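The Desk at Brutville

I took the room at Brutville in March, mostly for the brick wall (I'm a sucker for brick) and partly because Ha-neul Yang said the last tenant had left a desk behind and I could have it for nothing. A white one, L-shaped, with three drawers under one end. "Check the drawers," she told me on the phone. "So never cleaned out a thing in his life."

So was the last tenant. It took me half the call to work that out.

I'd been picturing something grim, and then I walked in and there was a little pot of pink and white flowers sitting on the desk like it had been expecting company!

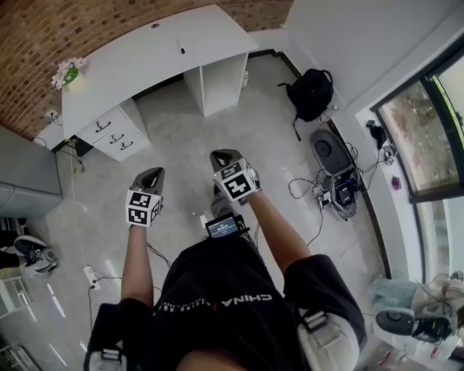 What was in the drawers

The top one had a bus ticket from Irnmont and a key with 802 written on a paper tag. The middle one had nothing, not even crumbs. The bottom one stuck, so I sat on the floor and swore at it for a good while, and when it finally gave I found an envelope with my grandmother's name on the front. Ye-rin Won, in blue ink, with the old Jistham address underneath.

Well. I put the kettle on. I rang Ha-neul back and she went very quiet, and then she asked what colour the ink was, of all things.

"Did your gran ever live in a building with eight floors?" she said.

She hadn't, as far as I knew. But she used to go to Irnmont 2 times a year, on her own, and she always came home with flowers she wouldn't let anyone water. I'd forgotten that until I was sitting there with my tea, looking at the pot.
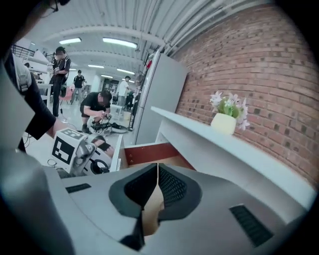 The flowers, by the open drawer.

I touched a petal. Cloth, or something like it. I put the key in my coat pocket and went to look up the bus.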